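Perron Pictures Sets May Release for "Drunden," a Fight Film With No Wires

28 December 2023

Perron Pictures will release the martial arts feature "Drunden" in May, the company said. Readers have heard big claims for action movies before, so this release will try to stick to what can be checked.

The film runs 112 minutes and was shot on two stages and in a closed fish market. Elango Varghese directs. Idalina Pinheiro, a former judo competitor in her third screen role, plays a dock clerk who takes on her late brother's debts.

Perron's own sales sheet calls the picture "a new age of screen combat." Varghese asked that the line be left off the poster.

"I have seen 13 new ages since film school," he said. "We have a few good fights and one I would still like to cut."

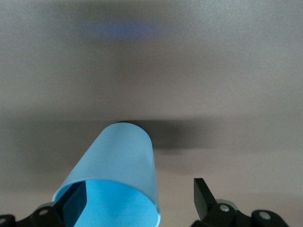 Pinheiro did her own fight work except for two falls, both done by a stunt double who is named in the credits. The longest fight takes place in the clerk's kitchen and uses no weapons, only what is lying about. A light blue cup on its side makes a poor shield, and Pinheiro has doubts about the choreography that asks her to use one.

"Try it at home and see how far you get," she said. "I told Elango that. He kept it in."

Early festival talk has compared the film to the Hong Kong classics. Perron does not make that comparison and suggests waiting until the thing is in theaters.

Plollitz will handle U.S. distribution. The score is by the duo Cokerora. Press screenings will be announced at a later date.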